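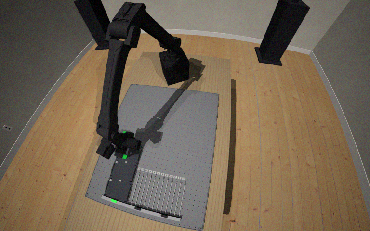

多関節ロボットアームと穴の並んだ灰色のプレート(CG)

ネットビー在外邦人団体連合会 夏季パレードに関するよくあるご質問

7月更新
文:オルガ・エレラ(広報担当)

印刷する | メールで送る

当連合会が主催する夏季パレードおよび記念式典について、加盟団体、出演者ならびに市民の皆様から寄せられたご質問と回答を掲載いたします。内容は変更されることがありますので、お申し込みの前に最新の版をご確認ください。

Q 連合会はどのような団体ですか。
A ネットビー市およびマンシージャ地区に所在する日系の文化団体、県人会、同窓会、商工団体などで構成される非営利の連合組織です。現在の加盟団体数は236です。特定の政党または宗教団体との関係はありません。

Q パレードへの参加資格を教えてください。
A 加盟団体は、所定の申込書を提出することにより参加できます。非加盟の団体については、加盟団体一つ以上の推薦状を添えてお申し込みください。個人での参加は受け付けておりませんが、一般参加の隊列を設けておりますので、そちらへのご登録をお願いいたします。

Q 国籍による制限はありますか。
A ありません。例年、他国出身者の団体にも多数ご参加いただいております。他国の団体が行進する場合の隊列の順序は、申込受付順によるものとし、国名または団体名による優先は行いません。

Q 式典では国旗の掲揚が行われますか。
A 午前9時30分より、ニストウッド広場において開催国および日本の国旗を掲揚いたします。掲揚中はご起立ください。ご起立が困難な方は、着席のままで差し支えありません。国歌は両国とも器楽による演奏とし、斉唱は任意です。

Q 団体の旗や横断幕を持参してもよいですか。
A 持参いただけます。ただし、旗の長辺は2メートル以内とし、営利広告または選挙運動にあたる文言を含むものは使用できません。横断幕の文面は、原稿の写しを申込書に添付し、事前に事務局の確認を受けてください。確認後に文面を変更する場合は、改めて届け出が必要です。

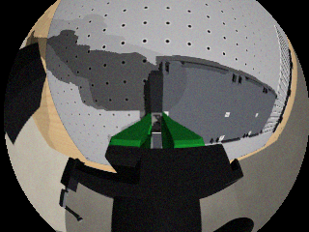

なお、国旗を団体の隊列で掲げる場合は、地面に触れないよう取り扱い、破損または汚損のあるものは使用しないでください。旗竿の貸し出しは行っておりません。

Q 行進の経路と所要時間を教えてください。
A ニストウッド広場を午前10時15分に出発し、中央通りを経てハルキコ会館前で解散いたします。各団体の集合時刻は、参加決定通知に記載いたします。集合時刻に遅れた団体は、最後尾の隊列に加わっていただく場合があります。

Q 山車や車両は使用できますか。
A 人力による山車に限り認めております。原動機付きの車両は、主催者が用意する先導車および救護車を除き、経路内に進入できません。山車の寸法と担ぎ手の人数は、申込書の所定欄にご記入ください。

Q 太鼓などの演奏に制限はありますか。
A 病院前の区間では演奏を中止し、静粛に通行してください。該当区間には係員が立ち、開始地点と終了地点を合図いたします。拡声器の使用は、主催者の放送設備を除き禁止しております。

Q 式典の観覧に入場券は必要ですか。
A 沿道での観覧は無料で、入場券は不要です。ハルキコ会館で行う午後の部は定員2000名の入場券制とし、加盟団体への割当分を除いた席を一般の方に配布いたします。配布方法は、事務局の掲示および会報でお知らせいたします。

Q 車いす利用者のための観覧場所はありますか。
A 広場の南側と会館前の2か所に専用区画を設けます。付き添いの方は1名まで同じ区画をご利用いただけます。事前の予約は不要ですが、団体でお越しの場合は事務局までご連絡ください。

Q 雨天の場合はどうなりますか。
A 小雨の場合は予定どおり実施いたします。荒天が予想される場合は、当日午前6時に実施の可否を決定し、各団体の連絡責任者に通知いたします。パレードを中止した場合も、午後の部は原則として実施いたします。参加費の返金はいたしかねますので、あらかじめご了承ください。

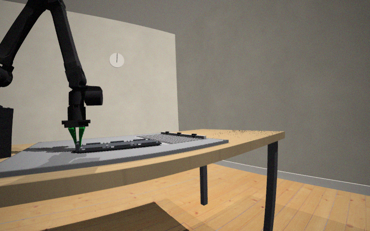 Q 参加費の額と納入方法を教えてください。
A 参加費は団体の規模により異なります。納入は参加決定通知の受領後、指定口座への振込みに限ります。振込手数料は各団体のご負担となります。領収書を必要とする団体は、宛名を明記のうえ事務局にご請求ください。

Q 日本から来訪する団体の査証手続きについて、支援は受けられますか。
A 連合会名義の招へい状を発行いたします。渡航者全員の氏名および旅券番号の一覧を提出してください。査証の申請および審査結果について、連合会は責任を負いません。宿泊先のあっせんも行っておりません。

Q 当日の写真や映像は公開されますか。
A 連合会が撮影した写真および映像は、会報その他の広報物に使用することがあります。未成年の出演者を含む団体は、保護者の同意書を取りまとめてご提出ください。報道関係者の取材は事前登録制とし、窓口は渉外担当のカタリナ・オリバレスが務めます。

Q 沿道で飲食物や物品を販売できますか。
A 沿道での販売はできません。会館前の出店区画に限り、市の営業許可を有する団体の申し込みを受け付けます。火気を使用する場合は、消火器の設置が必要です。

Q 問い合わせ先を教えてください。
A 連合会事務局(ハルキコ会館307号室)で承ります。受付時間は午前10時から午後4時までです。行進および隊列に関することはサンティノ・セプルベダ、午後の部に関することはスネジャナ・レカが担当いたします。ご質問は日本語のほか、英語およびスペイン語でもお受けいたします。

印刷する | メールで送る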